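Gastska Home Forum > Kitchen and Table > Foam strips under the hand, and what to do with the purple one

plamora_pete
5 October 2019
Hello all. I am sorting my work table and I have a question about layered foam strips. Mine has green, yellow and purple bands and it is soft, so it never stays straight. I want to glue it along the edge of a shelf, 74 cm long. Do you hold it down by hand, or do you use clamps? I tried with knit gloves, the type with small dots, and the grip is much better than with bare fingers. 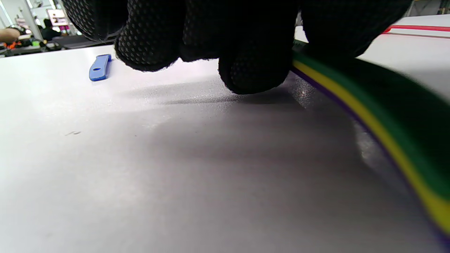 Green outside, yellow in the middle, purple inside.

Tonantzin Tapia
I would not use clamps. They leave a mark in soft material, and the mark stays. Press with the flat hand for 30 seconds, then move along a little and press again. It is slow work, but the curve goes out by itself.

dumitrescu_k
I do not agree with Tonantzin. With a thin piece of wood between, a clamp leaves no mark at all. I did 4 shelves like this in April and they are still good. With the hand you press more in one place and less in another.

Tonantzin Tapia
It depends on the foam. Yours was maybe harder. I had a soft one from Clirkix and it was spoiled, even with wood – I threw away the whole strip.

plamora_pete
Thank you both. I will try on a short end first. Second question, about the flat tools. I have a purple one with a broad round end, like a spatula, and it is a little soft. Is such a thing good for spreading the glue? It is comfortable to hold with the gloves on. The two long ones I keep lying on the table, so I can reach them.
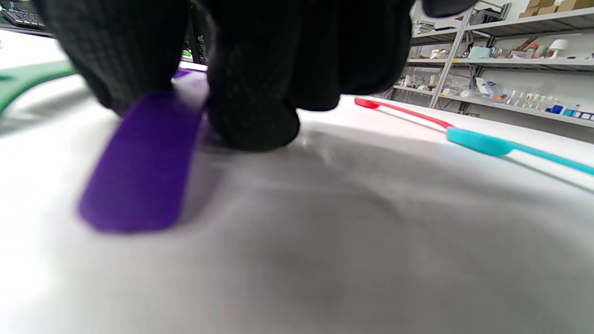
clara_623
Please do not use for glue anything that will go back in the kitchen. Buy a cheap one and write GLUE on the handle.

dumitrescu_k
On this I agree. But for spreading I find a soft blade too weak. A piece of stiff card is better, and you can throw it away after.

plamora_pete
Then card for the glue, and the purple one stays clean. About the clamps I am still not sure.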